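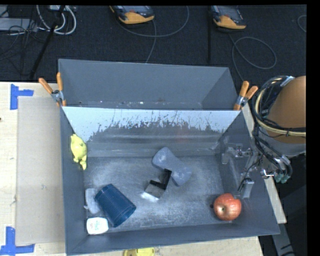
Progress Report: Hotstead Sorting Tables

Reading time: 2 min

Home | Projects | Reports | Contact

Prepared for Plima by Marwan Karaki
May 24, 2025

Work since February

The grant covers bins, tables and mixed small goods for the sorting room at Hotstead. The tables are in and the gray bins are in daily use. We set them in pairs, one behind the other, with spring clamps at the adjoining rims. The orange-handled clamps come off by hand, so a pair can be taken apart for cleaning and put back without tools.

We hold 120 mixed items for the practice sets. A set goes into the front bin and is sorted by material or by use, depending on the session. Soft and odd-shaped pieces are kept in on purpose. A yellow toy figure, a ribbed dark blue cup and a sponge-like block with a narrow waist have all been in use this period, along with small containers.

Condition of equipment

The bins are holding up but they show wear. The floor of the front bin on table one is scuffed, with whitish marks over most of the gray. The bright strip on its far wall is scratched and ragged along the lower margin. We can keep using it, but I would like to replace that bin before the fall sessions. The wooden tabletops need no work at present.

Printing on some of the small containers is hard to read. Where sorting depends on a label we will swap these for new ones – the rest can stay.

Spending

We have spent 2,320 dollars to date, mostly on tables and bins. Clamps came from Lurnum and were cheaper than budgeted. About 100 dollars of the clamp line is left, and I ask to move it to replacement bins.

Sessions

We ran 11 sessions in the period. Two were shortened while the second table was being delivered. Attendance sheets are with the Karaki office and can be sent on request.

Next steps

Order two replacement bins. Retire the worn containers and update the item list. Send the next report with receipts attached – the last batch went out without them.

Sign up for our newsletter to get project updates by email. You can unsubscribe at any time.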